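Clernora erweitert Datensammlung für beidhändiges Greifen

Bedholm, 19. September 2018 – Das Automatisierungsunternehmen Clernora hat seine Aufzeichnung von Demonstrationen für beidhändige Handhabungsaufgaben um eine neue Objektgruppe erweitert. Seit Juli werden am Standort Bedholm auch Abläufe mit Kleiderbügeln aus Kunststoff erfasst. Die Daten dienen dem Training des Lernsystems Trellesa, das Greifbewegungen aus menschlichen Vorführungen ableitet.

Die Vorführungen erfolgen ohne Roboterarm. Eine Person führt in jeder Hand einen Greifer und erledigt damit die jeweilige Aufgabe am Tisch. Aufgezeichnet werden die Stellung der Greifer im Raum, die Öffnungsweite der Backen sowie die Bilder mehrerer Kameras, darunter Nahaufnahmen unmittelbar vom Greifer. Alle Datenströme werden mit einer gemeinsamen Zeitbasis versehen und nach der Sitzung auf Lücken geprüft.

Kleiderbügel gelten in der Handhabungstechnik als ungünstige Objekte. Sie sind flach, haben keine ausgeprägten parallelen Greifflächen und kippen, sobald sie außerhalb des Schwerpunkts gefasst werden. Liegt ein Bügel plan auf, bleibt den Fingern zudem wenig Raum unter dem Profil.
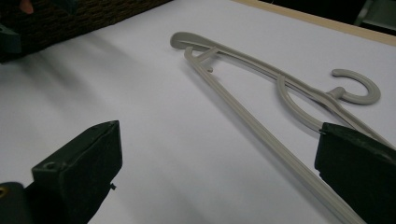 Kleiderbügel auf der Tischfläche, aufgenommen von der Kamera am Greifer
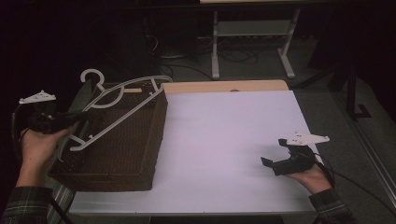
Der Aufgabenkatalog umfasst derzeit 16 Abläufe. Drei davon betreffen Bügel: Aufnehmen von einer ebenen Fläche, Übergabe von einem Greifer an den anderen und Ablegen an einer vorgegebenen Position. Startlage und Ausrichtung des Objekts werden vor jedem Durchgang verändert, damit das Modell keine feste Bewegungsbahn übernimmt. Ein Durchgang darf höchstens 60 Sekunden dauern, längere Aufzeichnungen werden verworfen. Fehlgriffe mit anschließender Korrektur bleiben dagegen im Datensatz und erhalten eine eigene Kennzeichnung.

Für die Bügelaufgaben liegen nach Angaben des Unternehmens bislang 124 freigegebene Durchgänge vor. Die Auswertung übernimmt das Ingenieurbüro Bednarek, das auch die Kalibrierung der Greiferkameras betreut. Geprüft wird dort vor allem, ob die aus den Bildern rekonstruierte Greiferlage mit der aufgezeichneten Bahn übereinstimmt. Abweichungen treten bislang vorwiegend bei schnellen Drehungen des Handgelenks auf.

Ein Test auf einer Zweiarmanlage ist vorgesehen, ein Termin steht noch nicht fest. Zunächst soll der Katalog um biegeschlaffe Teile ergänzt werden. Ob die Daten Dritten zugänglich gemacht werden, lässt Clernora offen.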